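The Second Cup

How the coffee break came back to one small town, and what people do with it

By Sirkka Aaltonen

In Bruvness the factory whistle has not sounded for many years, but people still drink coffee by it. At a quarter past nine the hardware store becomes slow. The man at the post counter puts out a small sign. If you telephone the town office at this time, you will wait, and if you complain about it later, you will be told kindly that you called in the break.

I moved here from a bigger city with a bad habit. I drank my coffee walking, or in the car, or beside the keyboard while I answered letters. In my first winter a neighbor, Heiðrún Thorlacius, invited me for coffee at her place, and I said that I could come for ten minutes. She looked at me a long moment and said that in this case it was better to come another day.

I understood later that she was not offended. She only meant what she said. Ten minutes is enough for drinking a cup, but in Bruvness the first cup is for the weather and the health of the family. The real matter comes with the second. 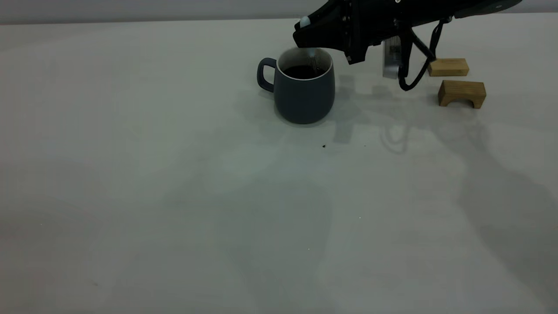 What looks like coffee in a dark gray mug, filled almost to the rim.

The old Kemppainen mill had two breaks a day, and both were written into the work rules. Valtteri Lindqvist started there as a young man in the sorting hall and stayed until the gates closed. He remembers that the new workers were not allowed to sit where they wanted. There was a bench near the window for the oldest men, and you came closer to it as the years went.

"I reached the window four months before the mill closed," he told me. "It was a good window. A little cold."

He is a serious man and I was not sure if I should laugh. He was the first to do it.

When the mill closed, 164 people lost their work, and the town lost also its timetable. The bakery had opened early for the morning shift. It stopped. The bus company changed its hours. Valtteri says that for half a year he woke up at the same time as always and sat in his kitchen in his work trousers. His wife had her own job and her own break, with her own people, and he did not want to disturb it.

What happened next was not planned, as far as I can find out. Some of the men from the sorting hall began to meet in the waiting room of the bus station, where there was heating and a machine with very poor coffee. They came at a quarter past nine. In the beginning they pretended that they were waiting for a bus. After some weeks the driver stopped asking.

I have spoken with Sylvain Carré, who came to Bruvness from Lyon to teach French at the school and then married here. He has been studying meal habits as a private interest for a long time, and he keeps his notes in shoeboxes. In his opinion, outsiders make a mistake when they think a coffee break is a rest.

"A rest you can do alone," he said. "The break has duties. You must come, you must sit, you must not be finished first. In my country we have the long lunch, and people believe it is about the food. I was at many terrible lunches that were excellent as lunches."

He showed me a page from 1950s rules of the mill, copied by hand. The morning break was given in minutes, with a fine for those who came back late. There was no fine for those who did not go at all, but Sylvain has heard from several families that skipping it was considered much worse.

Not everybody loved this custom, and I would not like to paint it too beautiful. Women who worked in the mill office had their break in a separate room without a window of any kind. A person who was not liked could sit every day for years among people who talked past him. One man, whose daughter asked me not to use his name, took his cup to the boiler room for most of his working life. She thinks he was happy there. She is not certain.

Today the biggest employer is Trilside, which repairs and rents equipment for fish farms. Joni Niskanen is shift leader there and has 8 people under him. When he took the position there was no common break. Everybody had a flask and drank when it was suitable, often standing. On paper this was efficient. In practice, he says, small problems were never told to anybody. A pump made a strange noise on Thursday's shift and the next shift discovered it by themselves.

So Joni asked for a table. This took him from spring to December, because the company wanted to know what the table was for, and he did not know how to write it in the form. At last he wrote "safety." The table came within a week.

The rules at that table are short. No telephones, no drawings, and the one who takes the last of the pot makes the next. Joni does not ask about work, and he says that this is the reason why he hears about it. Between a story about somebody's dog and a complaint about the road, a man will mention that a valve feels stiff. Joni nods and says nothing, and after the break he goes to look at the valve.

The cups themselves have become a small science in Bruvness. Heiðrún has strong opinions in this matter. She buys nothing with a thin wall, and she does not permit guests a saucer, which in her view only gives people something to play with. The mug sitting toward the left of a pale, bare tabletop in the photograph below these lines could be in any break room in town, and she would want to hold it before she said anything about it. Her own favorite came from Dendine, a pottery that closed before I was born. It has been glued twice.

She also believes that a large mug is impolite. With a large mug you do not need to be offered more, and then nobody has a natural moment to ask you to stay.
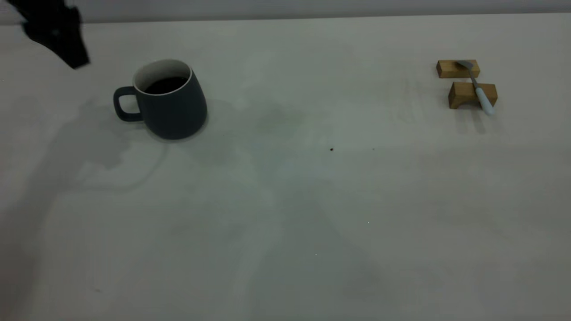 Guests who are new in town often ask me where they should sit and when they may leave. The first I cannot answer, because it depends on the house. For leaving there is a method. You put your mug down a little away from you, as the one in the picture stands with so much pale table to the right of it, and you say "well." Then you wait. The host will say that there is no hurry, and you agree, and you talk for some minutes more. After the second "well" you may stand up. Sylvain claims that he once counted five of them in one visit, but he had come to borrow a ladder and did not like to mention it.

The men from the bus station are fewer now. The waiting room was closed for repairs and they moved to the library, where the coffee is better and they must speak lower. Valtteri goes every morning. There is a window, and a radiator under it, and he leaves the chair beside it for a man who is older than he is.

I went with him once in the autumn. We talked of the ice, which was late, and of his knee. Somebody refilled my cup without asking. Then one of the men turned to me and wanted to know if it was true that I was thinking of selling my house, and I had to admit that I had thought of it. I stayed until almost eleven.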